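Burkar Tabletop: tablets and rack

README, updated 2026-09-07
Maintained by Pei-shan Leung. Object names by Jarrah Fairweather. Label questions to Shih-chieh Ng.

What's in here

Clips and stills of LCD writing tablets being put away on a white tabletop. Kids' kind of tablet, colored rim, scribble on it, press the button, gone (mostly gone - see Screens). The job in every clip is the same: tablets out on the table end up in the holder. Other stuff shares the table and mostly stays put.

400 clips in this release, nearly 600 stills pulled from them. Stills come from more than one viewpoint so the same tablet may look huge in one and tiny in the next. Do not use apparent size for anything.

If you only want the tidying and don't care about object names, read Task and Splits and skip the rest.

Task

Start: one or more tablets lying on the tabletop, any angle, screen up. Holder somewhere within reach. Holder may already have tablets in it.
Goal: all tablets in the holder, nothing hanging over the side.
Also counts: tablet in the holder but screen facing the other way. We argued about this for too long. It counts.
Doesn't count: tablet leaning on the outside of the holder. Tablet on top of other tablets on the table. Neat pile is still a pile.

Each clip has one sentence of instruction with it. Written by hand by three people so the wording wanders: "put the tablets away", "tidy the drawing boards", "stand the pink one with the others". Left as is. Cheuk-hei Cheung wanted them normalized, and there's a column for that now (instruction_clean), filled in for train only.

Object names

Nine names in use. Please stick to these, the old release had "board", "pad", "slate" and "drawing thing" all meaning the same object and it was misery to merge.

tablet pink - pink rim, white bezel
tablet red - red rim, dark gray inner frame
holder - whatever the tablets go into
glass stand - the curly silver wire one for wine glasses
wine glass - plastic, any color
jar - small, clear, with a lid
whisk - also anything whisk-like, don't agonize
stylus - when there is one
other - last resort, needs a note

Pink vs red. Go by the bezel if the rim color looks off. White bezel is pink, dark gray is red. Under some lighting the pink rim goes a bit coral and from the side the two are easy to mix up. When all you get is an edge sticking out of the holder and no bezel at all, label it tablet with color unknown. Don't guess from the clip before.

Stylus. Most of the rims have a slot for one. An empty slot is not a stylus. Sounds obvious, was the most common error in January. Label the stylus only if you see the stylus.

Holder. One name for rack and tray both. It gets tall or flat depending on where you look from, and annotators kept splitting it into two objects. Outline the whole outer edge, tablets inside get their own outlines over it.

Jar. Contents are not labeled. Someone wrote "rice", someone else wrote "sesame", both removed.

Glass stand. Outline the wires as one lump including the base. Do not trace individual curls. Kuo-hua Tu did this for a week before anybody noticed and the outlines are gorgeous and useless to us. They are in extras/ if you want them. A glass hanging on the stand is its own object, relation "on".

Screens

Screens are their own thing. Three states:

clear - no marks you could follow with a finger
marked - lines, doodles, writing
unsure - smears, speckle, glare, anything half gone

Color of the screen isn't recorded. The pink ones show a gradient of greens and blues, sometimes warmer, and it shifts with the angle. Not a state. If you see a patch of white or a streak of rainbow that's light on the surface and it isn't a mark either.

Speckle and crackle goes to unsure. Yes even when you're fairly certain it's old scribble. About a third of the disagreements between labelers were in exactly this spot, so we made the middle bucket wide on purpose.

Screen hidden more than half: leave state blank. Blank and unsure are different values, please don't fill one with the other on import. The old loader did that, fixed in this release, if you have a cached copy delete it.

Table

White top, scuffed. Gray marks and small dark specks are part of the table. They are in the same places from clip to clip within one session so don't report them as dropped objects. Table was wiped between sessions, the scuffs don't come off.

Walls have a black-and-white pattern. Never labeled. It does throw off automatic edge tools, the outlines made with the Fastum helper snap onto the pattern if the object is near the back of the table. Check any outline near the back by eye.

Relations

in - inside the holder, supported by it
on - resting on or hanging from
beside - touching or nearly
behind - hidden partly by the named thing, from this viewpoint only

"behind" is per still, the rest are per clip moment. If two tablets stand in the holder together use "beside" between them and "in" for each. A tablet lying flat in the holder is still "in".

Getting tablets in: notes on how it goes

For people writing instructions or checking outcomes. From watching far too many of these.

Standing them up is the tricky part. Flat on the table there's not much edge to get under, the rim is the only bit with any give. Best pickups are at a rim, near a corner, away from the button. Tilt up, then carry, then lower with the long side in first. Coming down at an angle catches on the top edge of the holder and the tablet either slides in or stops at a slant. Slant = not finished.

Second tablet goes easier if the first is pushed all the way to one side. First in the middle and you end up with a narrow gap on each side of it. Third one is where most unfinished clips end.

Big pink on first, small ones after, works about as well as the other way round. We tried both. No difference worth a column.

Erased or not erased makes no difference to the task. We don't ask for the screen to be cleared before it is put away. A few instructions say "clean and put away", those are tagged two_step and outcome is scored on the put away half only.

Outcome column

done / partial / not done. Partial is at least one tablet moved into the holder and at least one still out. Scored from the last second of the clip. Stills have no outcome, they're just moments. Don't infer from a still whether a tablet was coming or going, we had a whole experiment go wrong on that.

Stills

Selected to cover viewpoints, no attempt to balance anything. Blurry ones kept on purpose up to a point, dropped if the rim color can't be made out at all. Light printing on the frames isn't transcribed. If you can read it fine, don't add it.

Splits

train, check, and holdout. Split by session, never by clip, so the same table layout won't turn up on both sides. Five sessions sit in holdout. The Nilsuwan sessions have a different mix of extras on the table (more kitchen things, fewer tablets) and are all in check, keep them there.

Known problems

- Session numbering skips. Nothing is missing, we renamed some and gave up halfway.
- instruction_clean is empty outside train.
- A handful of clips have the wine glass labeled as "other". Will fix.
- Color unknown is spelled two ways in the relations file (unknown, unk). Treat as same.
- Jar lid sometimes outlined separately from the jar. Should be one.
- Some stills list the whisk as "in" the holder when it's only next to it. Should be beside. Being corected by hand, slow.
- Thin clear things on the table are under-labeled. Hard to see, hard to outline. If your work depends on them this set isn't for you.

Not in here

No stylus writing, nobody draws on anything during a clip. No sound. No weights or measurements for the objects, Jarrah has a spreadsheet but it's for the previous batch of tablets from Nison and doesn't match these. Don't ask for it please, somebody will use it.

Changes since last release

New: the relations file, screen state, instruction_clean.
Renamed: board, pad, slate -> tablet. rack, tray -> holder.
Removed: jar contents, screen color, "messiness" score (nobody could agree what a 3 was).
Fixed: blank/unsure mixup in the loader.

Sample stills
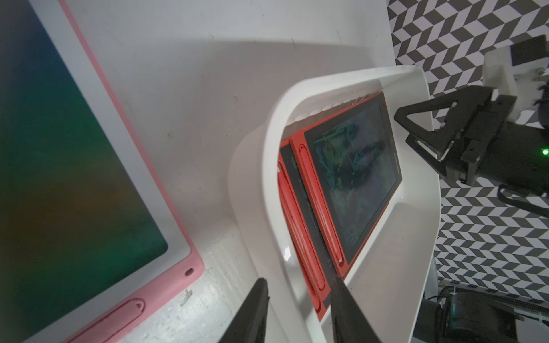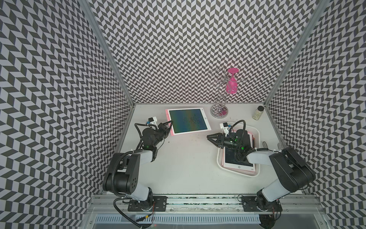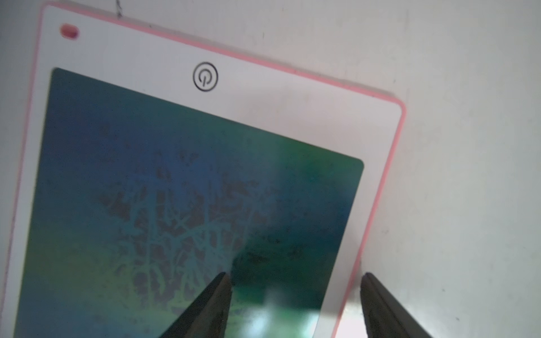 Three stills from one session, pink-rimmed tablet in each. Red tablets in the holder are easiest to make out in the first, glass stand and jar are in the second, the third is a close one and its screen goes under unsure.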